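Search this site Enter keywords Go

How I Sort a Box of Old Family Papers (Without Losing a Whole Summer)

My aunt left me the contents of her hall closet, and most of it was paper. Letters, tax forms, recipes torn out of magazines, a manual for a blender she got rid of before I was born. I put it off until March and then did the whole lot in 9 evenings, and I've since helped two friends through theirs, so I figured I'd write down how I go about it.

Before you start

Get yourself a pencil, a pack of plain envelopes, a few file folders and a clear stretch of floor. I know everyone says to use the dining table, but you'll want the table back by dinner and then the piles get squashed together and you start over. (Ask me how I know!) The floor gives you room to spread out.

Take off anything metal that isn't rusted in place. Paper clips slide off easily enough. Staples I leave alone unless they're tearing the page, and rubber bands go straight in the trash — the old ones crumble all over everything.

First pass: don't read

This is the hard one. On the first pass you pick up a paper, decide what kind of thing it is, and put it down. I use 3 piles: personal (letters, cards, diaries), official (deeds, certificates, anything with a stamp or a seal) and everything else. If you stop to read one letter you'll read 20 minutes' worth, and then it's bedtime.

My friend Sabina Weerakoon sets a kitchen timer and won't let herself sit down until it rings. I tried it and it works pretty well, although my knees had opinions. Wear something short-sleeved and comfortable, because cuffs drag through piles and you won't notice until half your aunt's postcards are under the couch.
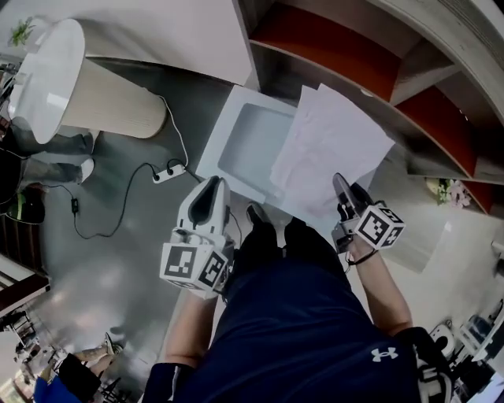 Standing over the papers, navy shirt on.

Second pass: one pile at a time

Start with official, it's the smallest and the dullest. Put each kind of document in its own folder and write the name and year on the tab in pencil. Anything with an account number that you don't need any more gets shredded.

Then the personal pile. Sort by who wrote it first and by date second. I did it the other way around the first time and ended up with cousins scattered through four decades. If a letter has no date, look at the postmark, and if there's no postmark, guess and put a question mark on the envelope. Future you will be fine with a question mark.

Everything else is where you get to be ruthless. I had nearly 2,000 sheets in mine and kept 180. Old flyers, receipts for groceries, that blender manual — gone. I did keep one grocery list because it was in my grandmother's handwriting and she'd spelled zucchini four different ways.

Storing what's left

Acid-free folders are worth the money for the things you really care about. For the rest, ordinary ones are okay if you keep them somewhere cool and dry. Please don't use the attic! Akash Srivastava kept his dad's letters up there and the ink faded so badly he had to hold them up to a window to read them.

Don't laminate anything, and keep tape away from it too. Torn pages can sit in an envelope together until you find somebody who knows how to mend them.

Last thing, write up a one-page list of what's in each folder and tuck it in the front. Mine has a coffee ring on it already, but my brother found the deed in under a minute when he needed it.

Questions or corrections? Use the contact form | © Odow Home Notes | Back to top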